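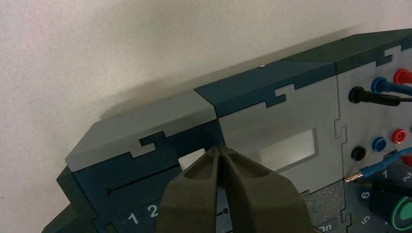
A Box Full of Buttons, and Why I Can't Leave It Alone

I first met the task board in November, on a trip to the Brumlow workshop, and I was supposed to be there for 35 minutes. I missed lunch! The thing is built in three sections that lock together like jigsaw pieces, and I spent far too long just admiring the seams (the folks at Grulden, who cut the housings, tell me they went through 6 versions of that notch).

Then there are the plugs. Red, blue, black, each with a socket to match, and I swear there's no nicer small job than pushing a banana plug home. The board also has handles on both ends, so you can carry it like a toolbox. 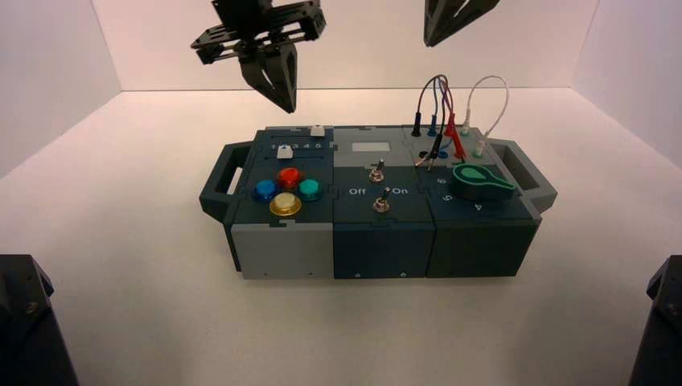
My own favorite is the slider, which runs along a track marked 1 to 5 and makes me feel like I'm mixing a record. Guérin, the shop that sells the kits, wants $524 for one. I winced, and then I went back and looked at the arcade buttons again.

Switch On, Switch Off
The little metal toggle has its two labels, Off and On, and that's all the manual you need. Sovel's booklet still runs to 64 pages, bless them, and I've read the wiring chapter twice.

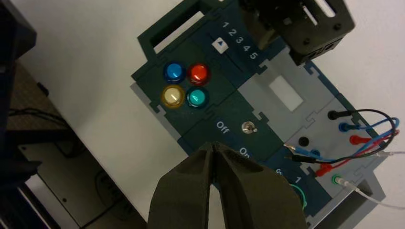

Making Room for One
Mine lives on the kitchen table for now, so dinner has moved to the couch.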